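Food & Home | Eating In
4 min read

Steamed buns at home, and the basket that makes them

The steamed bun has moved from the restaurant trolley to the kitchen table. Gilel, a kitchenware shop in Clondel, sold 2,000 bamboo steamers in the year to June and expects to reach 3,000 by next summer. Most go to people who have never made a bun before.

The basket is the easy part. It sits over a pan of simmering water, lined with a square of paper so the dough doesn't stick. Leave room between the buns, as they swell. Six small ones are enough for a first try.

Pleating takes longer to learn. At the Barredo evening class, beginners roll the dough thin at the edges and thick in the middle, spoon in the filling, then pinch and turn until the top closes. Seven folds will hold a bun shut. Experienced hands make twice that.

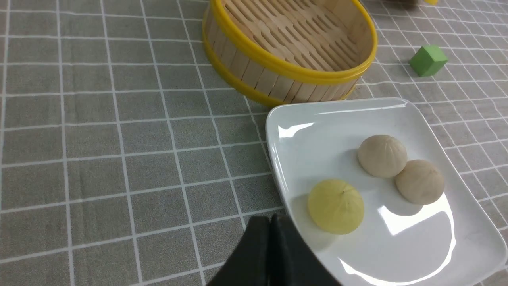
Pullov Magazine, Food Desk

Three round buns on a white plate, one pale yellow and two beige, with the steamer standing open behind them. Colour varies with the dough. Pumpkin or a little turmeric gives yellow, and wholemeal flour turns it darker.

Serve them straight away with vinegar and chilli oil. Leftovers keep for two days in the fridge and should be steamed again, as the microwave makes them tough. Rinse the basket in hot water without soap and let it dry fully before it goes back in the cupboard.

Contact the desk | © Pullov Magazine | Back to top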